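Why Cloth Won't Stay Put
A page for people who have been told to fold things

Pick up a wooden spoon. Put it down. It is still the shape of a spoon. Now pick up a T-shirt and put it down. It has become a lump, and if you pick it up and put it down again it will become a different lump. A T-shirt has more lumps in it than you have patience, and this page is about why.

What cloth is made of

Cloth is mostly thread, and thread is mostly fluff that has been twisted until it gave in. Cotton fluff comes off a plant. Wool comes off a sheep. Polyester comes out of a factory, from the same family of stuff as drinks bottles, although it doesn't like to talk about it.

In woven cloth, such as a tea towel, some threads go up and down and others go over and under them from side to side. Knitted cloth, such as a sock, is made of loops hooked through other loops. That is why a sock stretches over your heel and a tea towel would not, however hard you tried. (Please don't try. Somebody needs that tea towel.)

Why it flops

Each thread is thin, and thin things bend easily. Threads can also slide a tiny bit against their neighbours. Put thousands of bendy, slidy threads together and you get something that is strong if you pull it and hopeless if you want it to stand up.

So when you let go of a cloth, gravity pulls every bit of it down at once. The bits that touch the table first stop. The bits above them keep going, and have to bend over whatever is already there. Those bends are the folds.
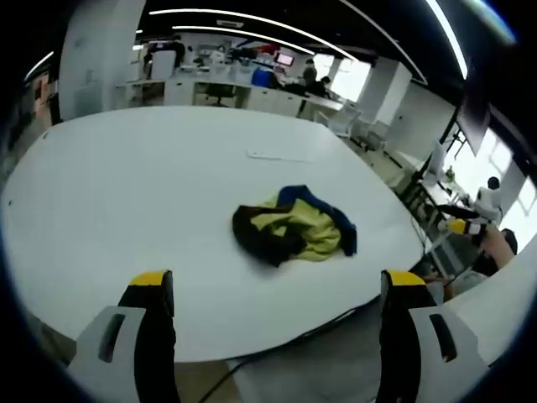

Why is it hard to find the corners of a crumpled cloth?

The corners can end up anywhere, tucked inside a fold or underneath the whole heap. The quickest way to find one is to take hold of any edge and let the rest hang down, then run your fingers along that edge until it stops. Where it stops is a corner.

Colours help too. If a cloth has a different colour along one side, you can tell which side you have got hold of before you have unrolled the lot. A plain white sheet gives you no clues whatever, and a large one will cheerfully swallow a grown-up.

What about creases?

A fold is a bend that will come out if you give the cloth a shake. A crease is a bend that has settled in. Cotton and linen crease badly, because their tiny fibres get pushed into new positions and stay there. Heat and steam loosen them up again, and an iron presses them flat while they're in a good mood. Irons are a grown-up's job, which is one of the few good things about being nine.

Try it yourself

Find a clean handkerchief or a small towel. Drop it on a table from the height of your chin and draw the outline of the heap. Do it again. Now lay one drawing over the other against a window and see if they match. They won't. Souad Helmy, who tests our pages before you get them, filled 19 sheets of paper and then asked for a biscuit.

Afterwards, fold the towel -- edges together, smooth it down, then in half the other way -- and put it back where you found it. That part isn't science, but it stops people shouting.

Words to know

Fibre: one hair-thin bit of fluff.
Weave: threads crossing over and under each other.
Hem: an edge that has been turned over and sewn so it can't come undone.
Selvedge: the tidy edge a woven cloth has when it comes off the loom. Good for showing off with.

Written by Doina Hodžić, August 2023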